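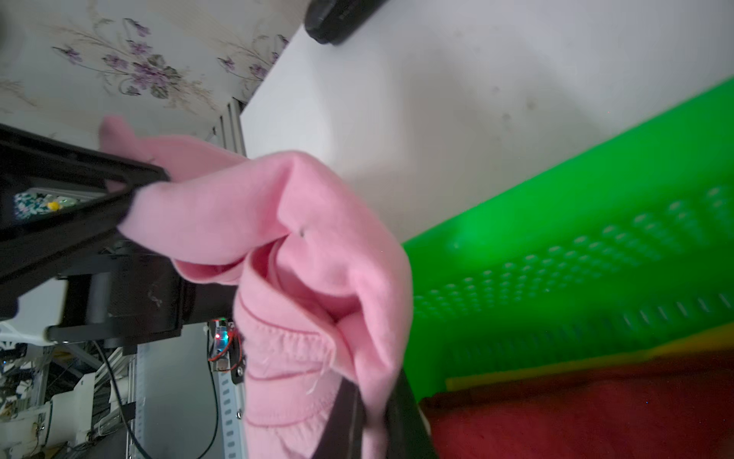

Anikó Szilágyi felt that the fleece things ought to be folded before the cottons, as they take up so much more room in the drawers, and after a good long chat we all came round to her view.

Laundry and mending. Tibor Illés kindly reported 168 pieces sorted since the last meeting, with more than 100 still waiting. Loose threads are to be snipped, please, and never pulled!

Agreed: 2 extra drawers for the children's nightclothes, and warm thanks to Cletia for the lavender bags.

Next meeting: later in June, same room.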